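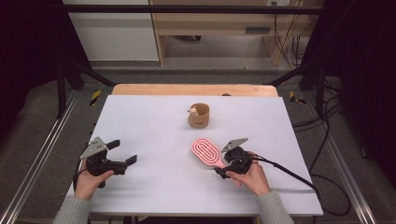
Murnlow wrote in the margin of last term's notes that if a person's hand is doing the work, the gripper hasn't been tested at all, only the person. It is a fair complaint and we will spend most of this session on it.

Session 5: Comparing hand-held grippers

Reading: chapter 11 of the course pack, up to the part where the algebra starts. The algebra is for the keen.

1. What we are comparing

Two sets of fingers are on the bench this month. The Pruvelus set is long, flat and a little bendy at the tips. The Joltberg set is shorter and stiffer and closes with a click that everyone enjoys for the first ten minutes. Both bolt to the same black grip, so your hands should have nothing new to learn when you swap them. Your hands will disagree.

Back to Murnlow's point. Yes, a good operator can rescue a bad finger. You tilt your wrist, you come in from the other side, you slow down without noticing. All of that lands in the recording as if the gripper had done it. So we score the rescues too.

2. The objects

A hairbrush, a small paper cup, and a little animal figurine that can sit in the cup. Students ask every year why we don't use proper test blocks. We did. Every gripper passed, and the scores were so pretty that they told us nothing.

The brush is the hard one. Its weight is all at the head, so a grip at the end of the handle has to fight the twist. Flat tips on a round handle give you a thin line of contact, and the brush swings around that line like a gate. Try it at the end first, then near the neck, and write down both.

The cup punishes squeezing. Paper gives a bit, then gives a lot. Change the cup as soon as it has a crease in it -- a creased cup is easier to hold, and you will feel more talented than you are.

The figurine is mostly a test of patience. Go in from above with the tips only just open. If you knock the cup over, that's a fail for the figurine and a fail for the cup.

3. Cables

Each gripper has its cable. Leave some slack before you start, and look where it runs across the board. A tight cable pulls on your wrist and adds a small steady force to every trial, always the same way. Last term's archive holds 432 trials, and a sad number of them lean to the right.

4. Scoring

2 = picked up and put down with no second try
1 = done, with a rescue (regrip, wrist change, help from the other hand)
0 = dropped, crushed, or given up on

Run 11 trials per object per finger set. Throw out the first one. Swap fingers halfway through the session, and don't let the same person start with the same set every time, or you will be measuring who had coffee.

Note the rescue in words. "Slipped" is no use to anyone. "Turned in the fingers when lifted by the handle end" is something we can work with.

5. For next time

Bring your score sheet and one paragraph on which finger set you would choose for the brush alone. Then read the Štěpánek handout on wrist angle. It argues that the fingers hardly matter and the wrist is everything. It is wrong in at least one place, and I'd like you to find where before I have to point at it.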